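Old Dell tower from Zorkonbridge, a tinkerer's review

I've been after a big old workstation to muck around in for ages, and when Zorkonbridge Refurbs listed this one for $146 with the processor supplied separately, I grabbed it before my mate Devendra could. I wanted something to practise on, swapping chips and memory without sweating over a $2000 gaming rig. So this is a review of the tower as a thing to pull apart and put back together. If you're after frame rates, sorry, wrong page!

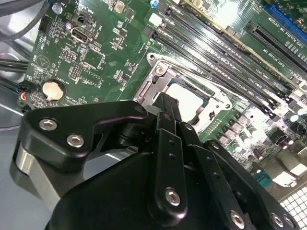
Getting inside

Once the side is off, you lay the whole thing down and work from above, my favourite way to do it. It's a heavy beast, mind, so clear your bench first. The colours inside are a big help too. Most of it is grey metal and dark green board, so the bits of blue plastic jump out at you.
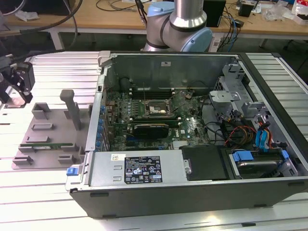
Side panel off, hard drive in its blue caddy at lower right.

My one gripe is the cabling. There's a fat bundle of power leads coming across from the drive cage and I'm forever nudging it with my sleeve (roll them up, trust me). A couple of spare ties would have been a nice touch from the shop.

The processor socket is what I bought it for, and I'm chuffed with it. There's a sturdy metal bracket around it and plenty of open board to brace a steady hand over. Take it slowly, though. I did my first few goes late in the evening with a tired brain, and I'd recommend

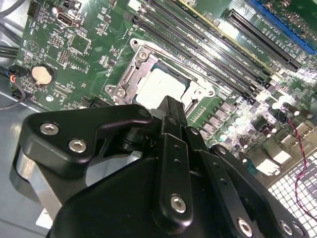
doing it in the morning with a coffee well out of reach. Good light matters more than fancy tools. I used an old desk lamp and found that tilting it away cut most of the glare coming off the metal.

Memory is where I reckon this tower earns its money for a learner.

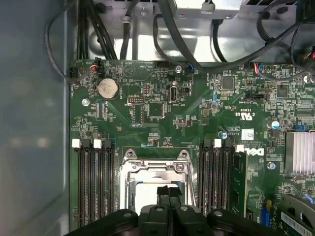

Buying sticks one at a time suits my budget, and Kanchan at work has already promised me a few from her junk drawer. There's a bank of slots on either side of the socket, and with just the one green module at the far end there's heaps of room to grow. The latches are a mix of black and white, handy when you're trying to remember which slot you were up to. The coin battery is out in the open as well, so you won't be fishing under a card for it.

Four stars from me. I've knocked one off for the cables and the weight, and I'm keeping it.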